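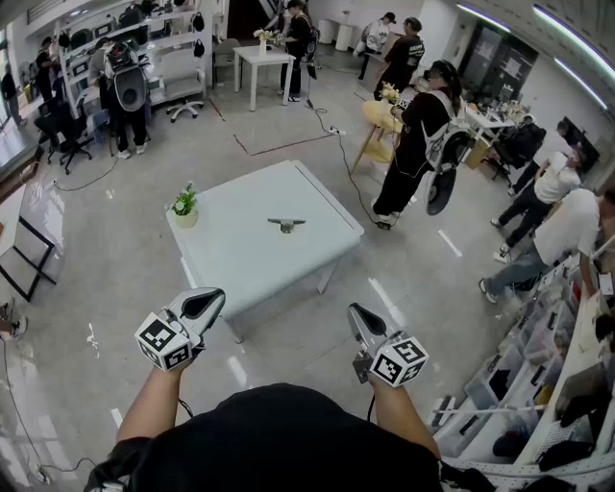 Search this site Go

The small white table has become the answer to every furnishing question, and I have my doubts. Walk into a shared workroom fitted out in the past few years and you will find it, thin legs and all, with a potted plant on one end. The plant is there to tell you that people like working here. Maybe they do. A plant can't vouch for it.

I spent part of December reading furniture catalogs, which I don't recommend. Jodard sells a plain white table for $124 and calls it "a landscape for ideas." Mosex has one that looks much the same to me, and promises it will "disappear into your day." I would like a table to stay where I put it. Neither catalog says how the top holds up to a dropped wrench, or whether a coffee ring comes off after a weekend.

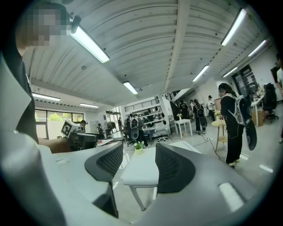 Then there is the greenery. Lullari, a plant rental outfit, will supply a pot for every desk and swap it out when it droops, for $13 a month each. Its brochure talks about calm and focus. I asked for the evidence and was sent a second brochure. Windows with trees outside do more for me than any pot, and they don't need watering, but a landlord can't add those to an order form.

Color gets the same treatment. A round yellow table with wooden legs and a vase of flowers can cheer up a pale room, I'll grant that. It also holds very little. Cheung, whose side tables come in five colors, lists the yellow as its "social" model. Set a laptop and two mugs on it and the flowers have to go on the floor.

My own desk is brown, scratched and too heavy to move. I paid for it once.

Last updated: February 2019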